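Sorting what people leave behind

Kenta Kudo keeps a shelf of unclaimed umbrellas behind his desk, and he would like to see it empty by spring. He runs the lost property room at Fevbridge, a shared office and workshop building with 900 people on its access list. He has had the job for 11 years, and in January he agreed to talk about how the small stuff gets sorted.

"Coats and bags are easy," he said. "People know when they've lost a coat. What fills the room is things that fit in one hand. Cups, glasses, tools, a part off something. They get handed in all day long and most of them have no name on them."

The room is on the ground floor, next to the bike entrance. It opens at noon. Before that, Kudo and his coworker, A-yeong Geum, go through whatever was turned in since the previous afternoon. Everything small goes into an open bin first. They don't write anything down at that stage.

"We used to log each thing at the door," Geum said. "You'd have a line of people waiting while one of us tried to decide what to call a piece of plastic. Now it goes in the bin and we deal with it in the morning."

Geum came to the building from Trendham, a secondhand store where she priced housewares. She said the work is close to what she did there, except that she no longer has to guess what anyone would pay.

The morning sort has a fixed order. Eyewear comes out first and goes into a padded tray. Kudo is firm about this. He has seen lenses scratched by a pair of pliers that someone dropped on top of them, and he had to explain that to the owner in person.

"I take glasses out before I look at anything else," he said. "Sunglasses too. People will tell you sunglasses are cheap, and some are, but some have a prescription in them and you can't tell by looking. I treat them all the same."

He lifts them by the bridge, or by both sides together if the arms are open. He does not fold them unless they fold without pushing. Loose screws go in a small envelope taped inside the tray.

Tools are next. The workshops upstairs lend out hand tools, and a good share of what turns up in the bin belongs to them. Geum checks for a painted band or an engraved mark, and if there is one, the tool goes straight back up with the afternoon mail cart. Tools with no mark are tagged and held for 60 days.

"The workshops would like us to send them everything," she said. "I understand that. But people bring their own, and they get attached to them. One man came back four times for a pair of cutters. They weren't here, and he kept describing the handles to me."

Cups are the largest group and the least claimed. Anything that has held a drink is washed before it is shelved. Kudo said he argued for a long time to have a sink put in, and the building managers finally moved one from an old kitchenette. Until then he carried the cups down the hall in a box.

After the cups come what the two of them call "pieces." These are blocks, caps, knobs, spacers and other items that clearly came from something larger. They used to be thrown out after a week. That changed when a tenant named Lappalainen, a small firm that makes teaching kits, came asking for parts that had already gone into the trash.

"They were nice about it," Kudo said. "But it was a full set and now it had holes in it. So pieces get the same 60 days as everything else. I don't decide what's important anymore."

The pieces are kept in shallow drawers, grouped by color. Geum tried grouping them by size and then by material, and neither one lasted. She found that people who come to the counter name the color before they say anything else.

"They say, 'It's a little yellow thing.' Fine, I open the yellow drawer," she said. "It takes a few seconds. White is the hard one. We have a lot of white."

The bins themselves get rough treatment. Keys and tools go in at all hours and the bottoms get marked up. Kudo was asked whether he planned to replace them. He said he lines one with felt for phones and leaves the rest as they are, and that he would spend the money on better drawer labels. The ones they have now, from a supplier called Bavoline, curl at the corners when the heat is on.

Unclaimed items leave the room once a month. Working tools are offered to the workshops. Cups go to the shared kitchens. Glasses are collected by an optician down the street. Geum fills out one sheet for each group, and Kudo signs it.

He said the claim rate for small items is still low, and that he wishes more people would stop by and look. "They assume it's gone," he said. "Half the time it's in a drawer ten feet from where they walk in."

The umbrellas are a separate problem. He has not worked out what to do with them.

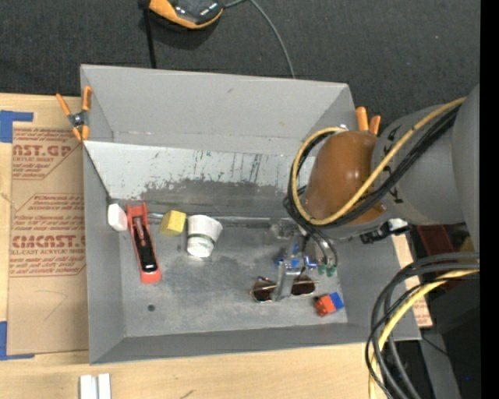

What should I take out first when sorting a bin of mixed small items?

Start with glasses and sunglasses, and put them in a padded tray by themselves. Their lenses scratch easily if a tool or another hard object shifts against them. After that, pull out the tools, then the cups, and leave loose pieces for last.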